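## 4. What we saw at the Finham open day

I should say up front that this section is looser than the last one. We'd planned a tidy user study for January, and the open day at Finham got added because the room was free and people kept asking to come by. I took notes the whole time, and a lot of what ended up in Section 5 started there.

We had 307 visitors sign in over 2 sessions. Most had never stood next to a working arm before, and I loved watching how fast they settled in! For the first few minutes folks would hang back, arms folded, and then somebody would ask a question and the whole group would drift up to the table. We ran Pindeveo with the same settings as in the lab (speed cap on, no changes to the grasp planner), so the only new thing was the company.

The task was table clearing with soft and crumpled items, which is the part of the project I get asked about most. Hard boxes are easy to explain. A wrinkled lump that sits differently every time you put it down is a much better conversation starter, and it's also where our shape estimates have the most trouble. Figure 3 shows the table during the demonstration, with the small tan lump on it in both views.

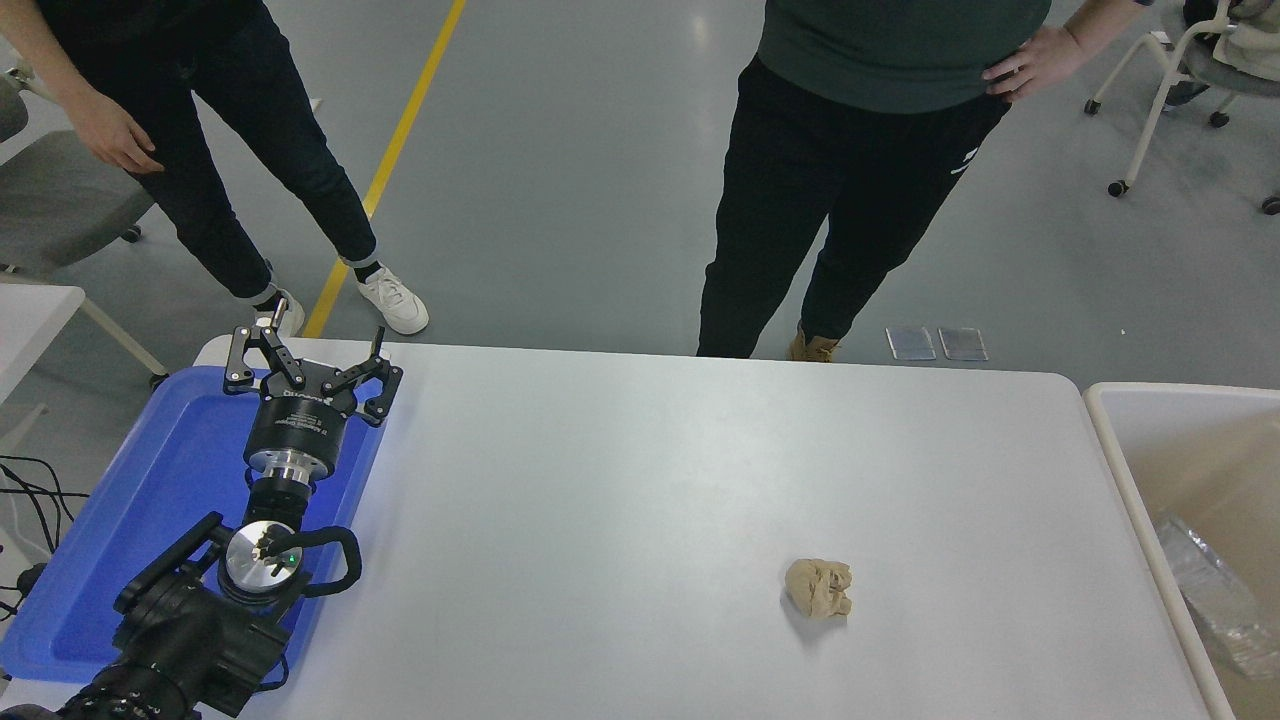
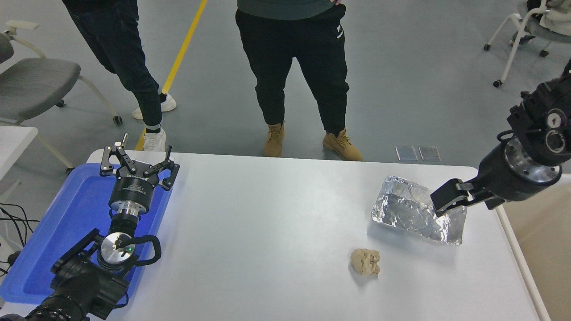
**Figure 3.** Table clearing at the open day. The foil tray, with a gripper over its right rim, is in the second view. The blue tray is at the left of the table in both.

### 4.1 What visitors asked

I wrote down 9 different questions that came up again and again, and the top one by a mile was "how does it know what's trash?" The short answer is that it doesn't. Pindeveo picks a grasp from shape alone and leaves the sorting to a separate label step, and I got pretty good at saying that in one breath. A close second was whether the foil would tear. I had no good answer for that one, so we added a grip force log to the January protocol.

People also wanted to know where the training grasps came from. We used the 1699 recorded attempts in the Huenchumán set (see Section 3.2), and several visitors were surprised that we keep the failed ones. I think the failures are the best part of it. One group stayed through most of a session trying to guess which way the fingers would come in next, and their guesses are why we now report approach direction separately in Table 2.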